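Reading time: 2 min

We use cookies to remember your settings. Accept / Manage

The Trial Period

The offer from Kirden came with two pairs of grippers, a box of cables and a paper that said: try for 25 days, pay after. Zasari read the paper twice. She had worked 19 years in the packing room at Etenthorpe, and she did not trust a thing that you pay after.

"You hold them like this," said Karlijn Van Dijk, who was sent by the company. "You sort the packets as you always do. The system learns from your hands."

"From my hands," said Zasari, "or from these?" She closed the black fingers on the air. They made a small dry sound.
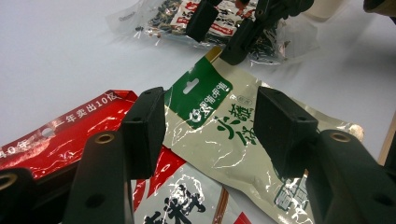

Page last changed: 13 December 2020

The packets were slippery. The red one was the worst, it turned away every time she came near, like a fish. Karlijn wrote something in her notebook. In the old way Zasari would have finished the whole table and gone for tea.

"Is it slow?" asked Karlijn.

"It is like eating soup with another person's arm."

Karlijn wrote this down also. She was a polite girl, and in the brochure she had underlined the words "natural feeling" with a pencil. Now she looked at them for a long moment and put the brochure back in her bag.

By the second week something had changed. Zasari did not think anymore about the fingers. She thought about the packet, and the packet came. At home she reached for a cup and was surprised that it was warm. 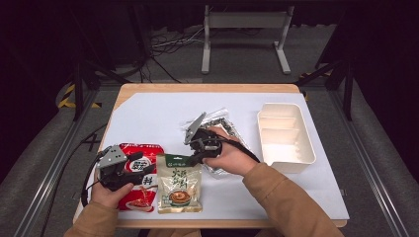
She did not tell this to Karlijn. She told only that the left cable pulled at her wrist, and that the grip was too wide for a small hand, and that a person should be allowed to sit. Karlijn promised to report it.

On the last day Mr. Triantafyllou came down from the office with the paper. He wanted to know one thing - was it worth the money?

Zasari laid the grippers side by side on the table.

"Ask me what it learned," she said.

"What did it learn?"

"I don't know. I would like to see it work before I sign."

He folded the paper and looked at Karlijn, and Karlijn opened her notebook on a clean page.

Contact | Copyright of the author | Back to top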